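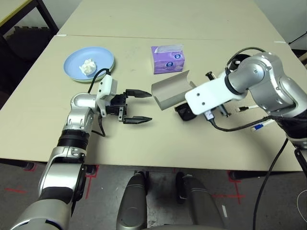 Light blue plate on a pale green one, with a crumpled tissue.

Packing tips for day tours, from a sceptic

Most tour packing lists are written by people with luggage to sell. The Adness day bag costs more than a decent lunch for two and holds a rain jacket, a water bottle and not much else. An old school backpack does the same job.

Roll your clothes if you like. I've tried rolling and folding in the same suitcase and couldn't pick a winner. Packing cubes keep the colours apart — that's about all I'll say for them.

Skip the "travel" laundry sheets. A bit of dish soap in a hotel sink gets the sweat out of a T-shirt. Wring it in a towel, then hang it near the fan.

For motorbike or bicycle days, put your phone in a zip-lock freezer bag. Take 2 bags, as the zip always goes on the first. The Hudeck waterproof pouch I bought in October fogged up before morning tea.

Insect repellent bracelets: save your money. Long sleeves and a proper repellent, reapplied after you've been sweating.

Ginger lollies for winding roads? Maybe. Sitting up front and looking at the horizon has done more for me.

Tour companies say to bring "small change for souvenirs". Bring it for toilets and parking as well, and keep it in a separate pocket from your big notes.

Updated February 2025

© Cakell Travel Notes | Contact us | Back to top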